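Moving Bins: Frequently Asked Questions
Esside Tenants' Notebook
Last updated Sat 13 November

We get more mail about rented moving bins than about anything except damage deposits. Most of it comes from people who have seen an ad promising a greener, cheaper, calmer move and would like to know if any of it is true. Some of it is. We don't take money from the companies mentioned.

What is a moving bin rental?

You pay a company to drop off a stack of hard bins with lids. You pack them, move, unpack them, and the company picks them up at the new place. The usual term is one or two weeks. In Esside the two outfits we hear about most are Horkow and Nyberg, and there are a few people doing it out of a garage through classified ads.

Is it cheaper than cardboard?

The ads say so. They get there by comparing bins with brand new boxes bought one at a time at full retail price, plus tape, plus a figure for your time that they made up. If you buy boxes in bundles the gap closes quickly, and if you get them free from the liquor store there is no contest.

One reader forwarded a whole-house quote for $1316, which included bins, two dollies, paper and something called a settling-in fee. She asked what the settling-in fee was for. The answer she got was that it covered settling in. She used cardboard.

For a one-bedroom apartment, where you can be packed and unpacked inside a week, renting can come out about even. Get the total in writing with tax and pickup before you decide.

How many will I need?

Fewer than the online calculator tells you. Those calculators belong to the people renting out the bins. We ran the same one-bedroom apartment through two of them and got 31 from one and 18 from the other. Neither asked if we owned any books.

Start by packing one closet into whatever you have on hand and see how far it goes. If you run short, cardboard for the overflow is fine. The movers won't care.

Are bigger bins better value?

Per litre, usually. For your back, no. A large bin full of dishes or paperbacks is a job for two people, and on a walk-up staircase it is a bad job for two people. Keep the big ones for bedding, coats, cushions and lampshades, and put the heavy stuff in small ones.

Also ask for the inside measurements. Listings tend to give the outside, lid and handles included, and sloped sides take away more room than you'd expect. A bin that is supposed to fit hanging files may fit them only near the top.

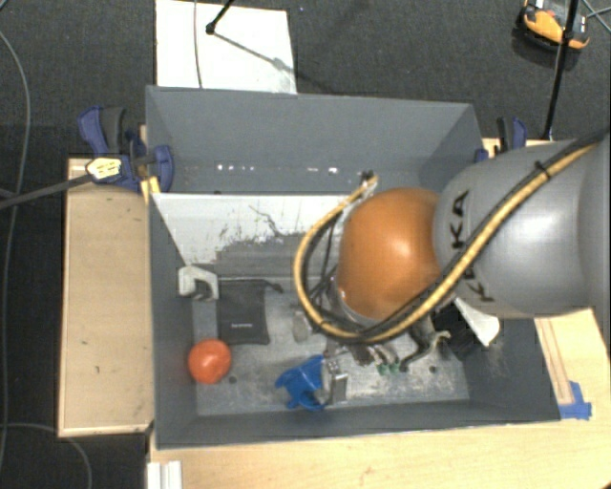

A large grey bin on a light wooden work surface.

Does the colour matter?

Only to the marketing department. Dark bins hide scuffs and pale ones show dirt, which you could argue is useful if you're wondering when they were last washed. What matters more is being able to label them. Marker on a rented bin will get you a cleaning charge, and masking tape falls off in the cold. Painter's tape on two sides works for us.

Are rented bins clean?

"Sanitized between every customer" is on every website. We asked both companies what that meant. Horkow said they are wiped with a cleaner. Nyberg said it was a proprietary process and would not go further. Make of that what you like.

Open every bin when they arrive, while the driver is still there. Look in the corners and under the lip. Give them a sniff. If one smells of cigarettes or wet dog, send it back on the spot, and take photos of any cracks so you aren't billed for them later.

What about bedbugs?

Hard bins have fewer hiding places than corrugated cardboard. That much is reasonable. It is a long way from "bedbug proof", a phrase we have seen on more than one flyer. Handholds and hinges are still gaps. If you are worried, wipe them down yourself and keep them off the bed.

Do I need the Plodora lid seals?

Plodora is a foam strip sold as an add-on at checkout, supposed to keep out dust and damp. For a trip across town in a closed truck there isn't much dust or damp to keep out. If your things will sit in a basement for months, a strip of foam under a loose lid is not going to save them from a wet floor. Put them up on a shelf or a pallet. We'd skip the strips.

Is it really the greener choice?

Maybe. A bin that gets used for years beats a box that gets used once. But most boxes aren't used once. They get passed along to the next person moving, or turned into kitty litter trays and school projects, and then they go in the recycling. And the bins reach you in a van, and go home in a van. Neither company would tell us how many trips a bin makes before it is thrown out, or what happens to it then. Until one of them does, we'd treat the leaf on the logo as a drawing of a leaf.

What happens if I return them late?

This is where the money is made. The daily late charge is often per bin, and it can start the morning after your term ends even if the company couldn't offer you a pickup that day. Read that clause twice. Ask for a pickup window when you book the drop-off, and get it by email.

January is a particular nuisance. Vans get stuck, pickups get bumped, and readers have been charged for days when the road was closed. If that happens, dispute it in writing and attach the cancelled pickup notice. Most of those who did got the charge reversed.

Can I just buy my own?

Yes, and if you expect to move again soon it may be worth it. Buy one kind so they stack. Press on the lid in the store, and if it pops off or bows, it won't hold another bin on top. Skip anything sold in a set of 12 until you have tried one. Then be honest about where they will live between moves. Bins take up the same room empty as full unless they nest, and a lot of them end up in the closet holding things that should have been given away before the first move.

The company wants a deposit. Is that normal?

Yes. Pay it by credit card, never by e-transfer to a personal account, and ask how many days they have to return it. "Promptly" is not a number of days.

Can you recommend one?

No. Prices change, crews change, and the good reviews all seem to be written in the same week. Get two quotes, and price out cardboard as your third.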